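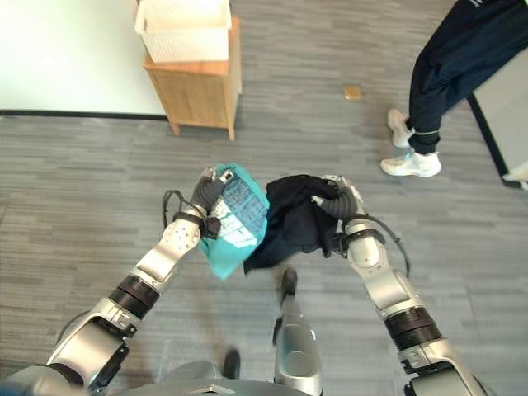

How do I get lint from a black shirt off a teal one with a printed front?

Turn the teal one inside out, shake it hard, then go over it with a damp rubber glove. Keep tape away from the print!

Support > Laundry and Fabric Care > Ticket 2000

Sunday, July 28, 2019, by Essam Alaoui

Okay, so I tried the glove and it worked great on the back (11 minutes, very satisfying), but the front still has fuzz along the edges of the print. I've been sorting darks and brights into separate baskets ever since, the white one with the little square holes is for brights now.
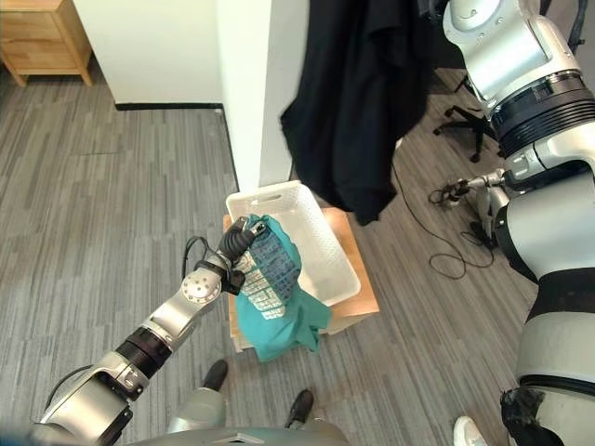
Next I ran it alone on cold for 20 minutes, inside out, and most of the fuzz came off. A few bits are still stuck near the collar, so I'm leaving this open until it's been through one more wash.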